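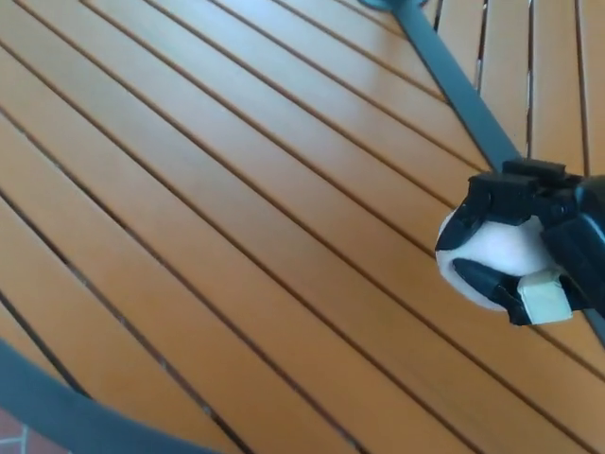 The Table That Stays Out

Ask people in Getodthorpe what they did with their summer and a surprising number will tell you about a table. Sanding one, oiling one, dragging one home on a borrowed trailer. I've caught the bug myself, badly, and I blame the slatted wooden outdoor table, the most cheerful piece of furniture I know.

It starts with the color. Fresh oil on wood that has spent a few winters outside is one of the great small pleasures. You wipe it on, the gray goes away, and up comes this warm orange, like strong tea held up to a window. I did half of mine one evening and went back out twice with a flashlight just to look at it.

Then there are the gaps. A solid top outdoors is a birdbath. Slats let the rain through, let the boards swell a little and shrink back, and let you hose the whole thing down after a lobster boil without moving so much as a chair. They also eat things. Crumbs, pine needles, pen caps, one very small earring (mine, still missing). I used to scrape mine out with a butter knife, and I have the scratches to prove it.

Demyd Skoryk winced when I told him that. He repairs garden furniture from a long shed behind the old feed store, and he has 149 tables in his ledger so far, all of them written up in pencil with the wood, the finish and what was wrong.

"Use a popsicle stick," he said. "Or an old toothbrush if it's only dust. The edges of the boards are where the finish goes first, so you want to be nice to them."

He was working on a big one when I stopped by, a Brophy six-seater with its leaf pulled off and leaning on the wall. I asked what usually fails. He told me it's hardly ever the boards. It's the screws underneath, which loosen a hair every season until the top starts to chatter when you put your elbows on it. He turns the table over on a blanket in spring, goes around with a hand screwdriver, and stops when each one feels snug. No power driver! He was firm about that. Strip one hole in a narrow slat and you're shopping for a new slat.

A good many outdoor tables have metal somewhere too, and it needs its own bit of care. Demyd runs a dry rag along any bar or bracket and looks for chips in the coating. A chip gets a dab of matching paint before the weather finds it. He masks the wood on both sides first, having once put a charcoal thumbprint on a customer's freshly oiled top and spent a whole afternoon sanding it out.

As for oil, he likes Sedel for its slow drying time, which gives you a chance to catch the drips that collect between the boards. I used Pelilix because the hardware store had it, and I love how it came out. Either way, work along the grain with a folded cotton cloth, do the edges before the faces, and wipe off far more than you think you should. Thin coats, two of them, a day apart. If the finish is very glossy already, wash it and leave it alone for another year. And lay the oily rags out flat outdoors to dry, please, never balled up in a bucket.

Can it live outside all year? Mine does. In December I tip it slightly with a wedge under the legs at one end so snowmelt runs off, and I skip the plastic cover, which trapped damp the one winter I tried it. Demyd prefers a breathable cover and a shed if you have one. We argued about this for longer than I'd like to admit.

What I keep coming back to is how good these tables are to sit at once they've been looked after. The oil softens the feel of the boards under your forearms. Plates wobble a bit, a pencil will find the gap every time, and you learn to put a tray under the wine glasses. I've eaten breakfast out there every morning since the second coat dried, including one in a raincoat.

More in Home and Yard
Five chairs worth rescuing from the curb
The 965-mile trip for a porch swing
Which outdoor oils smell the least
Shade sails for small patios
A beginner's guide to sandpaper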